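Stulby Tracker Home | Tickets | My queue | Wiki | Search | Log out

Door-open task: success rate drops on lever handles after retrain

Opened by: Lamduan Somboon
Assigned: Ottmar Kröger
Project: Volgate
Status: open, waiting on retrain

Problem. Policy trained on 200 hand-held demos does fine on the knob doors, falls over on levers. Approach ok, fingers close ok, then it pulls before the lever is down. Same on both arms. Was fine in May with the old set.

Tried so far:
- recalibrated wrist camera. no change
- swapped finger pads. no change
- old checkpoint, same door. Works, so not the arm
- new checkpoint with old normalization stats. Worse

Shadi thought latency. Checked, image and pose streams line up within 9 ms, well under what we allow. Ruled out.

Then went through the new demos by hand, should of done that first. Pulled 60 of the lever ones at random and watched them all the way through. In a lot of them the person starts pulling while the lever is still turning, so there is no clean "down" phase to learn from. The May set was collected by Iona, who presses, waits a beat, pulls.

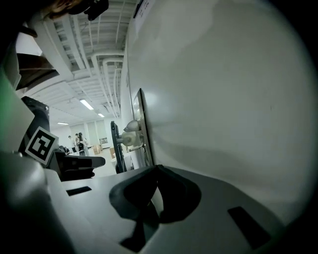
Lever demos have a second problem, seperate from the timing. The fisheye bends everything near the border, and on white doors there's very little texture for the tracker to hold on to. Look at this view, the door is white and takes up most of the right half, and the lever is a pale beige-white against it. The silver plate behind the handle is about the only edge near the contact point. Also people standing at the far end of the room, so if they move the tracker may grab them as features. Haven't proved that part yet. Plan is to mask the far background and compare pose drift with and without.

Change to the protocol, starting now:
1. Press the lever all the way, hold, then pull. 2 separate motions.
2. Keep the far end of the room clear while recording.
3. Drop any demo where pull starts before the press ends. Script is in the Mackay folder, flag is --phase-check.

Retrain running on the filtered set, old stats turned off. Will post numbers per door type, not the average, average hid this for weeks.

Still open: do we need new lever demos or is filtering enough. If the filtered run still pulls early I'll re-collect with Iona on the Donport doors.

Comments (4)

Ottmar Kröger, 10:40
Can you log gripper width next to handle angle? Easier to see the early pull in a plot than in video.

Lamduan Somboon, 10:52
yes, adding it tonight. No handle angle in the raw data tho, will have to estimate it from the images

Iona Moncrieff, 11:15
Happy to redo levers. Please book the doors before lunch, corridor is hopeless after.

Ishbel Lindsay, 14:05
Run the mask test before you re-collect. If drift is the real cause new demos will have it too.

Contact tracker admin | © Stulby | Back to top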